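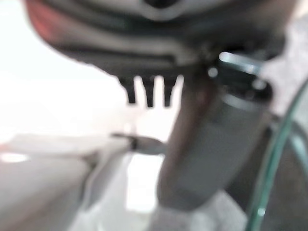
Eu gosto de esperar. Pronto, está dito, e já sei que há quem vá fechar a página nesta altura. A minha irmã acha que é pose, o meu cunhado acha que é preguiça com outro nome, e eu continuo a chegar cedo aos sítios só para ter aquele bocado de tempo em que não há nada para fazer e ninguém me pode acusar de nada.

Comecei a pensar nisto em dezembro, na fila dos correios, com uma encomenda para devolver. Tinha 60 pessoas à frente (o ecrã das senhas não mentia, e a senhora do balcão também não fazia por o contrariar). À minha volta, quase toda a gente estava de cabeça baixa, a passar o dedo no telemóvel. Eu também teria estado, mas tinha ficado sem bateria no autocarro. E então olhei para as coisas. Li o cartaz dos preços do correio azul de uma ponta à outra. Descobri que a planta ao lado da porta era verdadeira! Frequento aqueles correios há nove anos e sempre tinha jurado que era de plástico.

Saí de lá bem-disposta, e foi isso que me intrigou.

Quando eu era miúda, esperar fazia parte de tudo. Esperava-se que a fotografia viesse revelada, esperava-se pelo filme da noite, esperava-se que alguém desimpedisse o telefone do corredor. Passei verões inteiros sentada no muro da minha avó à espera da carrinha do pão, e não me lembro de ninguém achar que aquele tempo precisava de ser aproveitado. Era tempo e pronto. Às vezes dava em conversa, às vezes dava em asneira, muitas vezes não dava em nada.

Agora a espera é tratada como uma avaria. No meu antigo emprego, na Kasberg, havia uma reunião mensal só para falar de «tempos mortos», e eu saía sempre de lá com uma certa pena dos tempos mortos, coitados, que não faziam mal a ninguém. A aplicação que uso para as compras, a Vidotum, pede-me desculpa se demora mais de dois segundos a abrir. Dois segundos! Eu demoro mais do que isso a lembrar-me do que ia comprar.

Não quero fazer disto uma guerra contra os telemóveis, até porque perdia. Uso o meu como toda a gente, e há esperas que não têm graça nenhuma. Esperar por um exame médico é horrível, esperar por uma consulta que nunca mais é marcada é uma injustiça, e quem sai de um turno de noite e fica uma hora na paragem ao frio tem todo o direito de me mandar passear com as minhas teorias. Essas esperas deviam acabar, e quanto mais depressa melhor. Falo das pequenas, das que não custam nada a não ser a nossa impaciência – a água a ferver, o elevador, a amiga que se atrasou outra vez.

E falo sobretudo do que lá acontece dentro. As melhores ideias que tive este ano apareceram-me ao balcão do Rajput, o restaurante lá do bairro, enquanto o dono me preparava o caril para levar. Ele leva o seu tempo e eu fico encostada ao frigorífico das bebidas, a ouvir a televisão numa língua que não percebo. Foi ali que decidi mudar de casa. Foi ali também que decidi deixar crescer a franja, o que correu bastante pior, mas a culpa não foi do caril.

Uma amiga emprestou-me há tempos um daqueles temporizadores da Tilness, para dividir o dia em fatias e não desperdiçar nenhuma. Usei-o uma semana. Trabalhei mais, admito, e andei com uma cara que até o gato estranhou. Faltava-me a parte em que a cabeça anda às voltas sem dono – e essa parte não cabe em fatia nenhuma, por mais que se arrume o dia. Devolvi-lhe o aparelho com uma caixa de bolachas.

Não tenho um método para propor, e desconfio de quem aparece com um para uma coisa destas. O que faço é muito pouco: na fila do pão deixo o telefone no saco, e quando chego cedo a um sítio fico sentada no banco da entrada. Às vezes aborreço-me de morte. Outras vezes ouço a conversa do lado e venho para casa com uma história inteira, sem saber como acaba, e passo o jantar a inventar-lhe finais.

A encomenda, já agora, não a consegui devolver nesse dia. Faltava-me a etiqueta. Tenho de lá voltar esta semana, e estou a pensar levar um copinho de água para a planta.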